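Tidy-up helpers wanted, Akthorpe Studios, Benavides Street

We're looking for a few people who like putting a room back in order. Akthorpe is a shared drawing and printmaking space, and our big washroom is the part of the building everyone uses and everyone leaves in a bit of a state. Paper ends up rolled and propped in corners, rinsing cups get left in the sink, and things land on the floor and stay there. If your fingers itch when you read that, please write to us!

What you'd be doing

Each session is two hours, mornings from 9:30 while the light is good. You'd pick up paper and sort it (clean rolls go back to the rack, scraps go in the recycling), empty and rinse the cups, wipe down the sink and the faucet, and clear the floor so the morning class can get through. We have nearly 2,000 sheets of paper moving through the place in a busy month, so there's always something to roll, flatten or rescue. You can work at your own speed. Some people like to start at the sink and work outward, others do the floor first, and we've had good results both ways.

Who we'd love to hear from

Anyone over 18 who can bend, reach and carry a light armful of paper. You don't need to know anything about art or cleaning. We do ask that you handle paper gently, as a creased roll is hard to sell on to members, and that you're okay with Tuna, the studio cat, who will sit on whatever you've just sorted.

The practical stuff

We have 25 places, and most people come for three or four sessions through December. Pay is $30 a session, given at the end of the month. Coffee is free, and so is the drawing paper we can't sell, which you're welcome to take home by the bagful. Street parking is tight before ten; the Ada Lane lot is a short walk and usually has space.

To put your name down, stop by Room 101 or leave a note in the box outside it with your phone number and the mornings you can do. Tell us too if you'd like to come with a friend, and we'll try to put you on together.

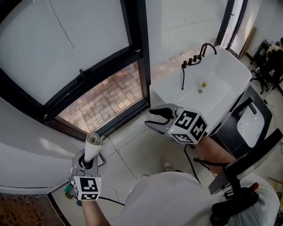 Wear shoes you don't mind getting splashed, and bring an apron if you have a favorite. We keep spares on the hook by the door, but they're all one size and pretty huge.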